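Budget for the Floor, Then for the Arm

Most equipment requests I review for robot work have the same shape. One large line covers the arm, or the pair of arms. A second line covers the hands. Then there is a line called "accessories" or "misc," usually a round number, and it is usually wrong by a factor of two or more. The request gets approved, the large item arrives on a pallet, and the group spends the next quarter asking for small amounts of money in an undignified way.

I think the order should be reversed. The workspace and the consumables should be planned first, priced first and bought first. The robot should be specified against them.

The usual objection is that the small items are trivial. A basin costs a few dollars. So does a sponge. This is true per unit and misleading in total. On the last plan I audited, for a two-arm household task cell at Kenside, the list of props and fixtures ran to 200 lines. The buyer had budgeted for 8. The difference was paid for out of the repair reserve, and the reserve was then short when a wrist cable needed to be replaced.

Cables deserve their own line in any case. An arm with an external cable run to the wrist will wear that cable at the bend. The supplier's quote covers the cable fitted at delivery and nothing after it. I now ask for two spare sets per arm at the time of purchase, when there is still some room to negotiate. Surketis quoted us a reasonable price for spares bundled with the order. Six months later the same part number cost more and shipped slower.

Hands are the other item where the plan and the practice part ways. A multi-fingered hand costs far more than a parallel gripper, and a request for one should say which tasks need it. Laundry is a fair case. Cloth has no fixed shape, socks are small, and a jacket on a hanger presents a different edge every time. If the task list is boxes and bottles, buy the gripper and keep the money.
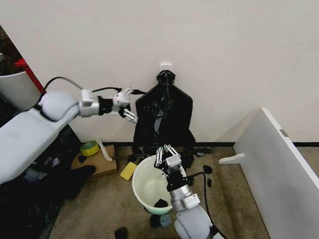 Clothing task area: black garment on a wall hook, basin and sponge on the carpet.

Consider what a workspace of this kind asks of a budget. The hook is adhesive. It is the cheapest part of the setup and a likely cause of lost hours, as adhesive hooks are rated for a still load and a robot pulling on a sleeve is not a still load. A screwed-in rail costs more and needs permission from whoever owns the wall. That permission can take longer to get than the robot. Put it in the schedule.

Color is also a purchasing decision. Dark socks next to a dark garment are a hard case for vision, and a useful one, but a group that buys only black clothing because it came in a multipack will learn a great deal about black clothing. Buy a spread of colors and fabrics, and buy duplicates, so that a worn item can be swapped without changing the task.

Flooring is skipped in nearly every plan I read. Carpet hides small objects, holds lint and shifts under a load. Hard floor is easier to clean and easier to mark with tape – though the tape itself should be budgeted by the case. Grodmont offers a modular floor tile at $3945 for a standard cell, and I recommended against it. Plain vinyl from a building supplier did the same job for us.

The case for buying the arm first is that lead times are long and the small things can be had on a Saturday afternoon. I accept the point about lead times. It supports placing the order early. It does not support writing the specification early, before anyone has measured how far the hook is from the floor or how low the hand has to reach to get into a basin. Baumgartner's standard pedestal, for one, put our shoulders too high for floor work, and the shorter version was a special order.

My rule for reviewers is plain. If a request cannot list what the robot will touch, send it back. The list should give quantities, replacement intervals and a storage location, and it should be priced before the quote for the arm is opened.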